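Ticket 208 – Aria heating controller, bedroom zone drops offline overnight
Site: Stutden, first-floor flat
Status: open, monitoring

**Symptom**

Bedroom zone shows "no link" in the Skotudero app from 02:00 until mid-morning. Other zones hold. Boiler side is fine. Fault present since the Carvalho valve head was fitted in December.

**Checks so far**

- Valve head battery reads 92 per cent. Swapped anyway, no change.
- Hub log fills at 4,000 lines and overwrites, so the first drop was lost. Exported at 3,000 lines from then on.
- Re-paired the head twice. Link came back each time, then dropped the following night.
- Room sensor moved from the hallway to the bedroom. No change.

Bedroom, bed side:

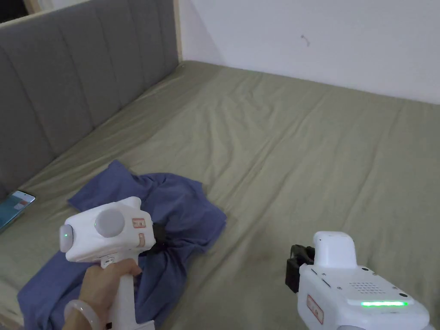
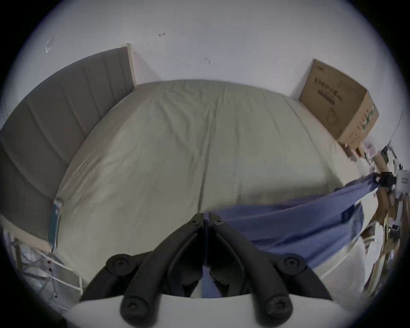
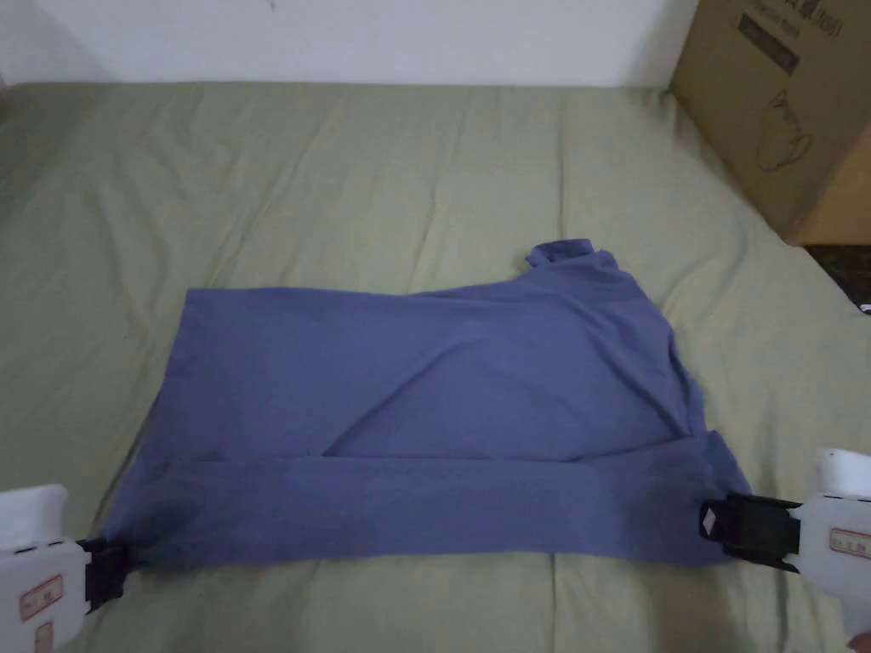
**Log extract (second export)**

```
02:00 zone4 poll ok
02:01 zone4 poll timeout
02:02 zone4 retry 1 timeout
02:04 zone4 marked offline
```

The drop falls one minute after the hub's scheduled channel scan. Zone 4 is the only one on the older radio profile – the rest moved over at the last firmware update. Suspect the head does not follow the channel change.

**Action**

Channel fixed manually, nightly scan turned off. Leave for a week. If zone 4 still drops, update the head over the cable and pair again from scratch.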